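Heather gray

Heather gray is a mixed shade made by spinning dyed and undyed fibers into one yarn. The result looks flecked up close and even from a distance. It is common in sweatshirts, T-shirts and socks.
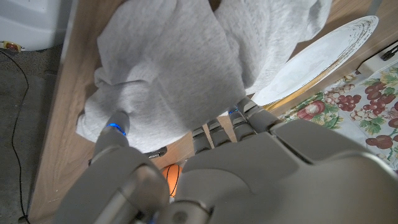
Production

Fibers are dyed before spinning – a step known as stock dyeing – and then blended by weight. The Bollum mill sold a pale grade with 5 percent black fiber and a dark one with 30 percent. Its manager, Magdy Sqalli, kept a shade book of 64 blends.

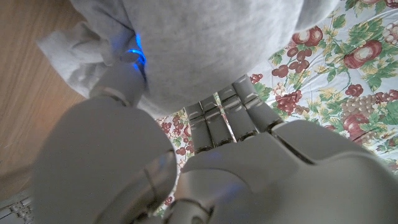

Heather yarns hide lint and small stains better than solid colors. They also show less fading, as the undyed fibers have no color to lose. Colored light is easy to see on gray cloth, as with the cyan-blue band cast by a small lamp, and shade matching is therefore done under white light. Sweat marks remain visible on pale grades.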